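Rolgate Gripper Practice Set for Home and Shared-Shop Builds

Rolgate started as a weekend build by Wilma MacLeish and Jessie Imrie, and it has grown into the set we reach for every time we try a new grasp script. You get the tabletop scene, the loose items to pick up, and a grasp log you can open in any spreadsheet. Run it in simulation first, then set up your own bench to match!

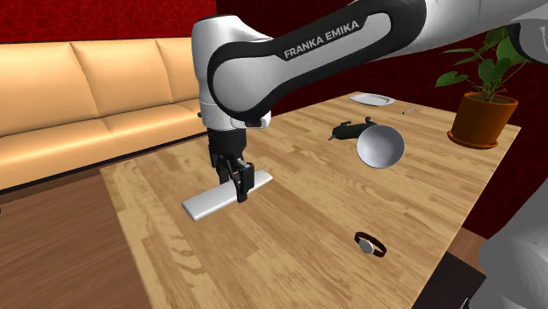

White bar in the fingers, with the bowl, plate and watch left on the table.

The bar is my favorite part. It's plain, it's pale, and it shows you right away when your approach angle is off (mine was, for most of June). Start with slow closes and a low lift height, then work up. The log keeps joint positions, finger width and a pass/fail column for every try, and ours is up to 2566 rows now.
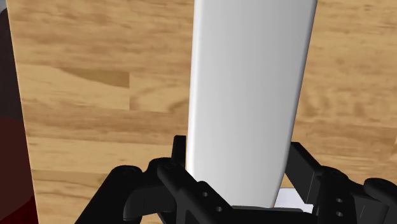

Close view along the fingers, white part held upright between them.

What's in the download
Scene file with 28 starting layouts
Grasp script, 247 lines, commented all the way through
Blank log sheet
Setup notes by Jessie

Current version: 3
Last updated: 3/13/26

Questions about layouts go to Wilma through the Rolgate contact page.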